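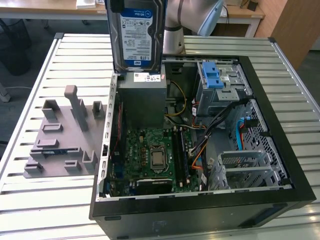
"I still get the awkward ones": Ruth Mottram on sharing a bench with robot arms

Ruth Mottram has been taking office computers apart for 11 years, the last four of them at Zendska, a refurbishing firm on the Skovport industrial estate. Since March the firm has been moving part of that work over to robot arms. Mottram used to strip towers by hand all day. Her job title is now cell lead, and she says the pay went up a little and the amount of typing went up a lot.

I asked her first what a normal day was like before.

"A pallet comes in, you put a tower on its side, take the panel off and start. Drive out, memory out, processor out if it's wanted, test what's worth testing. Then the next one. We had a target of 22 a shift each, and you could do it, but your thumbs knew about it by the afternoon. Those little plugs on the drive cables are stiff and there's never enough room for your hand."

It was the thumbs, she says, that made her willing to hear the plan out. Two people on her team had been off with sore wrists the previous winter, and one of them went to a different job on the estate and didn't come back.

The plan was to start with drives and their cables, then the memory and the processor. Zendska bought the control software from a smaller company, Skinudari, and an engineer from there spent most of the spring in the workshop.

"He'd never taken a computer apart for a living, and I'd never programmed anything," Mottram says. "So he'd ask me how I knew a plug was ready to come out, and I'd have to stop and think. You don't know how you know. You wiggle it. You feel it give. I must have pulled the same cable in and out for him 300 times."
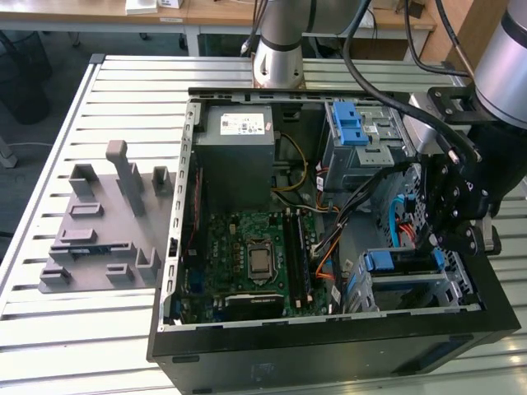
She didn't enjoy the first weeks. The arms were slow and the team had to work round them, with a backlog building up in the goods-in area. Cables gave the most trouble. A drive sits in the same spot in every machine of one model, but the cables lie wherever the last person left them, and a loose one can hang in front of the thing you are trying to reach.

"We got into the habit of tidying them before we set the machine down. It takes a few seconds. I did grumble that I was now cleaning up for a robot. But it's the same as you'd do for a workmate."

Has anyone lost their job? She answers this one slowly.

"No one's been let go. I'll say that, and it's true. But when people have left they haven't all been replaced. There were nine of us on stripping and there are six now. Management would say the six are doing more interesting work, and some of them would agree. One or two would rather have the old job back. You could put the radio on and get your head down, and some people liked that about it."
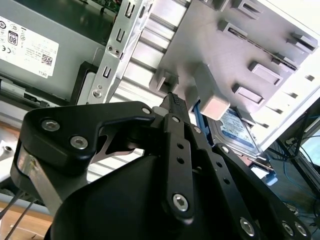 By our workshop correspondent, Skovport
08/10/2023

The six who are left now split their time. Someone loads and checks the cell, someone looks after testing, and the rest take whatever the arms can't do. That means bent cases, odd models, machines with a screw missing or a screw too many, and anything a previous owner has mended with glue.

"I still get the awkward ones, and I like those," Mottram says. "What I didn't expect was how much watching there is. You stand there and you look at where the gripper's going, and you're ready to stop it. It's tiring in a different way. We asked for shorter turns on it and got them. An hour and then you swap."

The swap was the team's own idea, as was a paper sheet kept beside the cell where anyone can write down what went wrong and on which model. By the end of the summer there were 174 entries. The engineer takes a copy with him when he visits, and Mottram reckons it has done more good than the weekly meeting.

She has less to say in favour of the training. Everybody had two days of it, mostly slides, and the part on safety stops came at the end when people wanted to go home. She has since rewritten it so that new starters spend the first morning at the bench.

I asked whether she would advise another workshop to do the same thing.

"I'd tell them to bring the bench people in before they buy anything. We were asked, but we were asked late, and the table was already ordered by then. It's a bit low for me. I've put in for some blocks to go under the legs."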